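Notes, wk 6 - Laundry & Garment Care (Rekness evening course)
Handout goes with the sorting practical. Bring it back next time, we build on it.

## Sorting

- Empty pockets first. Every time. Tissues, coins, receipts
- Piles by color, then by weight. Heavy cotton away from anything thin
- Darks: black and dark denim can share a load once the denim has had a few washes. New denim on its own
- Read the label even if you think you know
- Zips up, buttons open (buttons done up pull at the holes)

## Denim

Heavy twill, indigo mostly sits on the outside of the yarn. So it rubs off, and it rubs off first where cloth is creased or thick: seams, hems, belt loops, waistband. Pale edges there are wear, not dirt. Don't scrub them!!

- Inside out
- Cold, 40 max if really grubby
- Short spin, long spins set the creases
- Half load. Jeans soak up a lot of water and get heavy
- Hang from the waistband. Smooth seams with your hands while damp
- No dryer if you care about the fit

## Folding, the 4 step way

1. Lay flat, legs one on top of the other
2. Tuck the crotch point in so the edge is straight
3. Hem up to just under the waistband
4. Fold in thirds, stand it up in the drawer

Rolled-up hems: unroll *before* step 1. People skip this and then wonder why teh pile leans.

## Baskets

Plastic is fine, wipe it out now and then. Don't leave damp stuff heaped in it overnight, smells by morning. Take things out one at a time and shake each one, a tug on the whole heap gets you knots.

## For next time

- Read the Nurura booklet, p. 78, stain chart only
- One pair of jeans from home, unfolded
- Write down what the label says, symbols too, we will go thru them together

Dark jeans in the white basket and a black garment next to it: 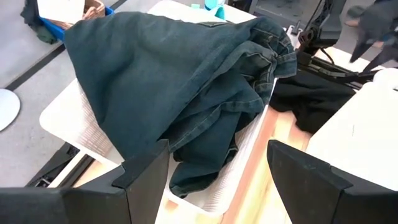 Gordon Morin: I'd still turn the jeans inside out at the sorting stage, before they go anywhere near the machine, or half the class will forget by the time they load it.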